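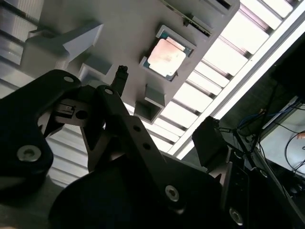
Raymonde Grewal wrote to us, after reading an early draft of this section, that comparing two grippers on the same arm tells you very little unless the wrist camera is allowed to be part of the comparison as well, as the fingers decide what the camera can see and what it sees decides where the fingers go. We have come round to that view, and we are grateful for it, although it made the work a good deal longer than we had planned.

5.2 Finger shape and the wrist view

We tried two grippers on the processor task. The first, which we call Trullari, is a black gripper with jointed finger linkages; the second, Landry, has plain parallel jaws that slide on a rail. Both were driven by the same Curkel controller with the same speed limits, and both were given 6 small adjustments to finger spacing before we settled on one and left it alone. Altogether we recorded 2,070 grasp attempts, of which the first 100 with each gripper were treated as practice and kept out of the results.

The trouble with a linkage, as anyone who has mounted a camera behind one will know, is that it takes up so much of the view. Close to the fixture, the links and the body of the gripper fill a large part of what the wrist camera has to offer, and a processor in its shallow recess must be found in whatever is left over. Glare is the other nuisance. A heat spreader is a little mirror, and under ceiling lights its surface can wash out just when one would most like to see its edges. We spent a good part of March moving the exposure setting up and down before accepting that no single value would suit both the chip and the printed plate – a conclusion we might have reached rather sooner.

For this reason the fixed camera was brought in as a second source. It looks down on the slatted table and takes in both the opened computer and the fixture, so the controller can keep track of the two ends of the move in one picture, while the wrist camera is left to deal with the last stretch (Figure 7).

Figure 7. Work area from the fixed camera: Dell desktop tower on its side with the side panel off, and the grey 3D-printed fixture to its left. 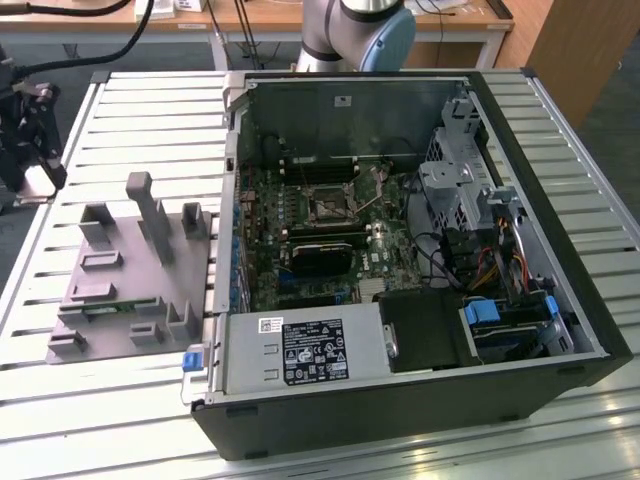
With both cameras in use, the gap between the two grippers became much smaller than we had expected. Over a set of 700 attempts, shared equally, Landry was still the steadier of the two when lifting the processor, but Trullari did better with parts that sat close to a raised post, where the wide jaws of the other tended to touch the fixture before they reached the part. We had been ready to set Trullari aside altogether after the wrist-only trials, and it was something of a relief to be wrong, given how much care had gone into its fingertips.

We should add that the fixed view has its own weakness. When the arm reaches across the table it may hide the very part it is going for, and the controller then falls back on the last position it was sure of. Grerkance, the planning software used throughout, lets us choose how long such a position is trusted, and we kept the shortest setting for every trial reported in this section. The effect of longer settings on the memory module task is taken up in Section 5.3.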